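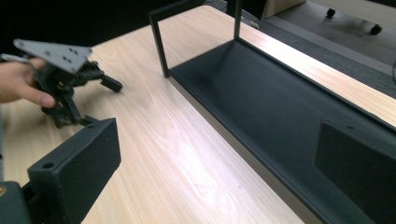
Nedthorpe Institute, Department of Manufacturing and Automation, Equipment Planning Group

4. Equipment and budget

Figure 4. Hand-held gripper with flat metal mounting plate, held over the bench. A black stand with two uprights is on the right half of the table.

4.1 Starting position

The group had no arm of its own when the work was planned. Two routes were open to us. The first was to buy an arm at once and fit the bench, the tooling and the staff time around it. The second was to begin with hand-held grippers, collect handling data at the bench, and put off the larger purchase until we knew what reach and payload the tasks needed. Gautier argued for the first route on the grounds that delivery times were long and prices would rise. Bangash argued for the second, and her costing is the one we followed.

The hand-held units have a flat metal plate on top (Figure 4). The plate is drilled with a cluster of small holes near one end, and we asked for this to be kept on every unit ordered. A plate with no holes would have been cheaper to cut, but each later change to a bracket would then have meant a trip to the workshop, and workshop hours at Nedthorpe are charged to the project.

4.2 Costs

All prices were taken from written quotations and exclude VAT. Each hand-held unit was quoted at £805 from Adari, including linkages and fingers but not the plate. Plates were made in-house and charged at £300 for the batch. A further £600 was set aside for spare fingers and fixings. The bench itself was already in the room and has been left out of the costing, as have the stands, which were passed on from the Nunthorpe site when its teaching lab closed.

The quotation for the units held until the end of March. We placed the order before then, after one round of questions about the fingers. Adari offered a longer finger at the same price. We kept the short one, since most of the parts to be handled are small and the longer version was heavier at the tip. A hand-held tool has to be carried by someone for a full session, and weight far from the hand is tiring.

4.3 Items left out of the first estimate

The first estimate missed several things. Lighting was one. The overhead lights reflect strongly off the wood-grain tabletop, as can be seen in the lower middle of Figure 4, and matt bench covering should have been priced from the start. It was added later from the general lab budget. Storage was another. The units do not stack, and their linkages catch on one another when they are put in a drawer together, so a shelf had to be found.

Staff time was the largest gap. Fitting a plate, checking the jaws and clearing the bench between tasks were all treated as free in the first estimate. Bangash's revised version of 27 September 2020 lists them as separate lines, and we would advise other groups to do the same even where the people involved are already on the payroll.

4.4 Planning for the arm

The arm is now expected in the second half of the project. Three points from the hand-held stage have gone into the specification. The wrist must accept the existing hole pattern without an adaptor. The reach must cover the whole of the bench, including the far edge. The supplier must quote for servicing as a yearly sum, so that it can be set against running costs instead of capital.

Gautier has asked for a second supplier to be approached before the specification is closed. That quotation had not been received at the time of writing, and the comparison in Section 5 therefore rests on one supplier only.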